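Block swap day, quick version

Sorry, rushed this month. The Wolska Street swap is on again, Tuesday, May 9, 2023, in the back hall. Doors at 3. Bring clean wooden blocks, train track, puzzles with all thier pieces. No plush please, we still have bags of it from February.

Gumik tables are for under-fours, Kazemi room for everything else. Coffee by the door, bring a mug. 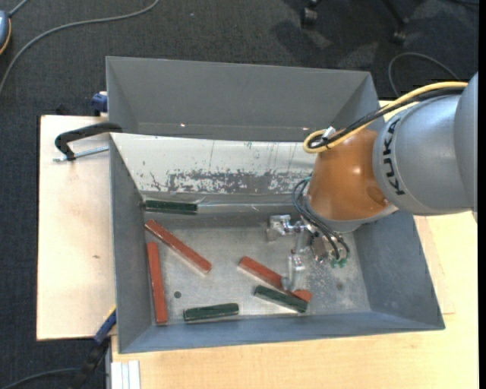
Leftovers go to the Kuvham playgroup same evening. Need 4 people with cars. Reply to this email if thats you. Parking on the school side only.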